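Getting the Smoke Smell Out of a Secondhand Sofa (and Everything Else)

I have never smoked, but I buy nearly all my furniture used, so I've become a bit of an expert on other people's cigarettes.

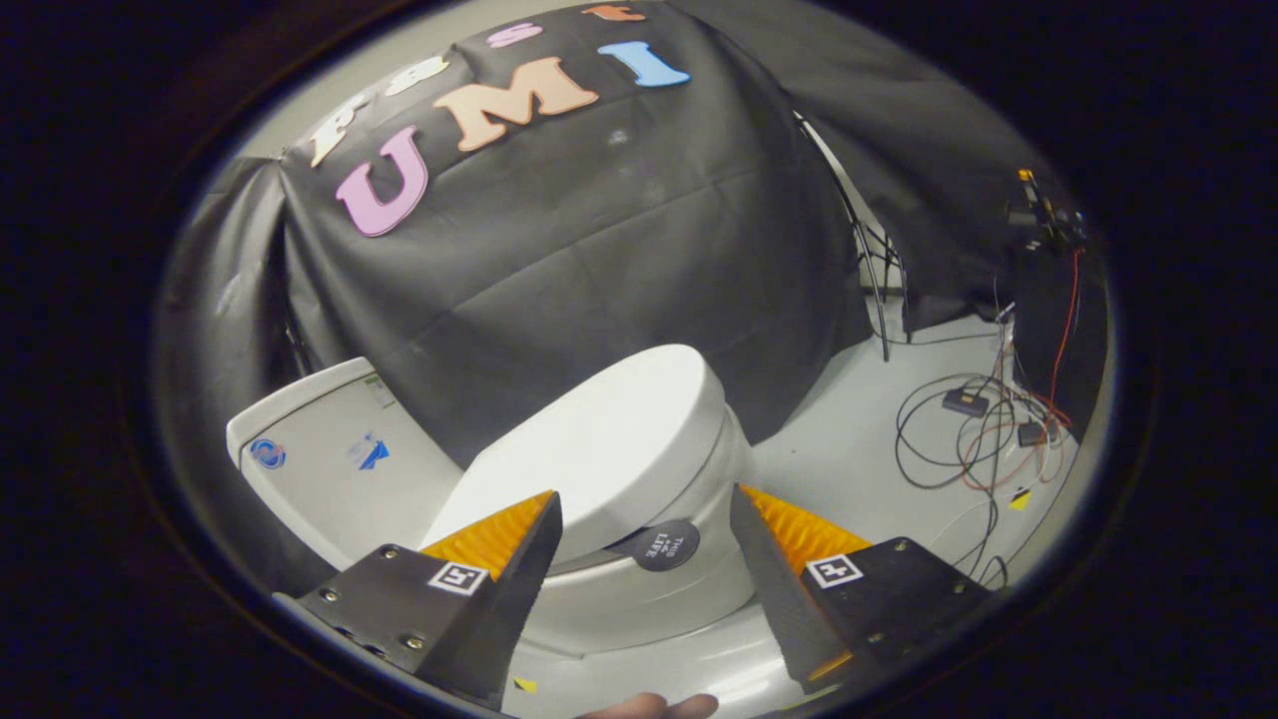
My first one was a big green armchair from a resale place called Domum, and it took me 5 tries to get it to where I could sit in it with a book. Start with the vacuum, and go slow. Get the upholstery brush down into the seams and under the cushions, then turn the whole thing over and do the bottom too.

Next comes baking soda, way more than you think! I shake on a full box, rub it in with my hand and leave it overnight with the window open. Vacuum again in the morning. If it still smells, do it all over – old smoke is stubborn.

Wood legs and arms get wiped with one part white vinegar to 3 parts water. Wring the cloth out well and dry right behind it. Try a hidden spot first, please (I have a cloudy table leg to show for skipping that).

Curtains go straight in the wash with a cup of vinegar. Hang them outside if you can, and don't use the dryer until the smell is gone.

For walls, wash from the bottom up so the yellow drips don't streak, and change your water every 20 minutes or so. Mine looked like tea.

Skip the scented sprays. All I ever got was a chair that smelled like smoke and lavender.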